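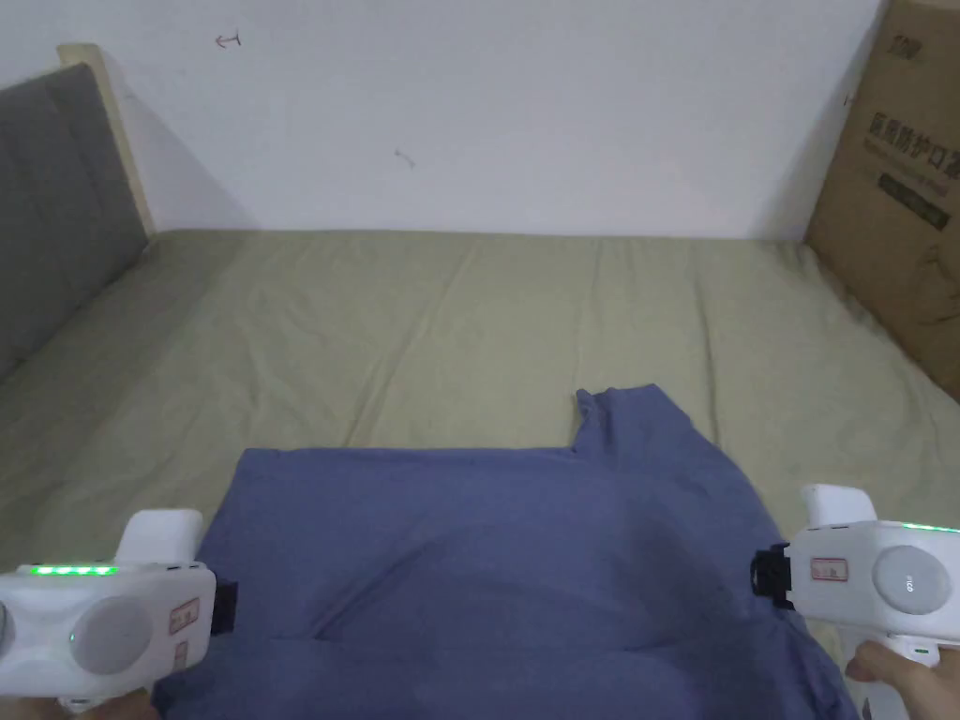

Wie aus Baumwolle Stoff wird

Baumwolle wächst auf Feldern, in Ländern, in denen es lange warm ist. Die Pflanze ist ein Strauch. Zuerst blüht sie, danach bilden sich grüne Kapseln. Wenn eine Kapsel reif ist, springt sie auf, und weiße Fasern quellen heraus. In den Fasern stecken die Samen.

Gepflückt wird mit der Hand oder mit großen Erntemaschinen. Danach müssen die Samen heraus. Das nennt man Entkörnen. Aus den Samen kann man Öl pressen. Die Fasern werden zu festen Ballen gepresst und in die Spinnerei gebracht.

In der Spinnerei werden die Ballen aufgelockert und gereinigt. Eine Maschine mit vielen feinen Zähnen kämmt die Fasern, bis sie in eine Richtung liegen. Dieser Schritt heißt Kardieren. Dann werden die Fasern gestreckt und verdreht. Erst durch das Verdrehen halten sie aneinander fest. So entsteht Garn.

Das kannst du mit einem Wattebausch ausprobieren. Zieh ihn langsam auseinander: Er reißt sofort. Zupf nun einen schmalen Streifen ab und dreh ihn zwischen den Fingern. Der Streifen wird zu einem kleinen Faden und hält viel mehr aus. 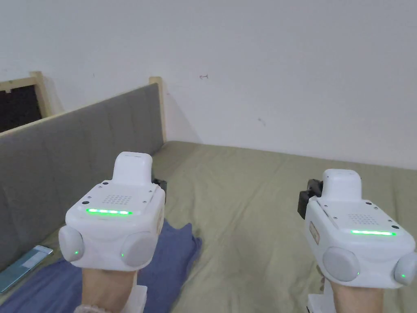 Aus Garn kann man auf zwei Arten Stoff machen. Beim Weben kreuzen sich Fäden. Die einen sind längs gespannt und heißen Kettfäden, die anderen laufen quer und heißen Schussfäden. Gewebt sind zum Beispiel Jeans, Geschirrtücher und viele Bettlaken.

Beim Stricken hängen Schlaufen ineinander, die Maschen. Maschen können sich verziehen und wieder zusammenrutschen. Deshalb ist ein T-Shirt dehnbar, auch wenn kein Gummi darin ist. Auch der Stoff namens Jersey besteht aus Maschen.

In der alten Weberei Meinecke in Gosmont steht noch ein Handwebstuhl mit 790 Kettfäden. Jeder Faden musste einzeln eingezogen werden. Das Tuch, das darauf entstand, war 80 Zentimeter breit.

Gefärbt wird das Garn oder erst der fertige Stoff. Zum Schluss wird zugeschnitten und genäht.
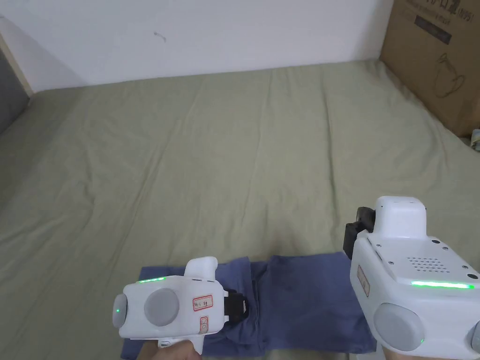
Henrike Sperling schreibt dazu: Mit einer Lupe sieht man den Unterschied zwischen gewebt und gestrickt sehr gut. Beim T-Shirt sehen die Maschen außen wie kleine V aus, innen wie Bögen.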